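Small drawers, big opinions: an afternoon with Kittipong Phuthong

29 Oct 2020

I'd been told to bring my own sewing tin to meet Kittipong Phuthong, and to leave it exactly as it was. So I did, tangled bobbins and all, and he tipped the lot out before I'd got my coat off!

Kittipong sorts other people's small things for a living. Beads, fuses, hooks and eyes, foreign coins, the screws that come with flat-pack shelves. He started in August six years ago at a craft shop in Garnthorpe, where the owner asked him to do something about the button stock. There were 2,666 buttons (he has the figure written on the inside cover of his notebook, and showed me) and they lived in one biscuit barrel.

"I did them by colour first," he says. "Terrible idea. People come in for a button that fits a hole, so they want the size. I had to do the whole thing again."

His partner in the business is Wichai Srithong, who looks after the bookings and disagrees with him about nearly everything. Wichai likes labels. Kittipong thinks a see-through box is its own label. I asked which of them wins and they both pointed at themselves.

What they do agree on is the box. They're both very fond of smoky grey plastic, the sort you can just see through, with dividers inside.
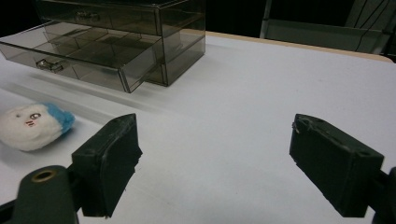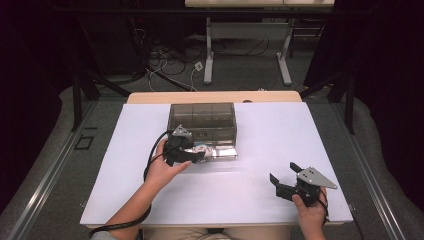 "Clear is too honest," Kittipong told me, when I asked what was wrong with the ordinary kind. "You see every thread. With the grey you know roughly what you've got but it still looks calm on a shelf."

He's fussy about dividers too. Thin ones, always, and never so many that you can't get two fingers in. He once bought 400 little pots from Leltton for a customer's fishing bits and ended up giving most of them away, as she couldn't get the hooks out without stabbing herself.

Wichai's rule is that you work on a plain surface, as pale as you can find, and you only open one drawer at a time. "He opens them all," he said, nodding across the room. "Then he has a cup of tea, and then I find them all open."

I wanted to know about the awkward things, the ones that don't belong with anything. My tin had a thimble, a door key and half a zip. Kittipong gives those a drawer to themselves, at the bottom, and goes through it with the customer a few months later. The key has gone in mine. I still don't know what it opens.

They charge by the visit, and they'll come out as far as Stovon if you give them lunch.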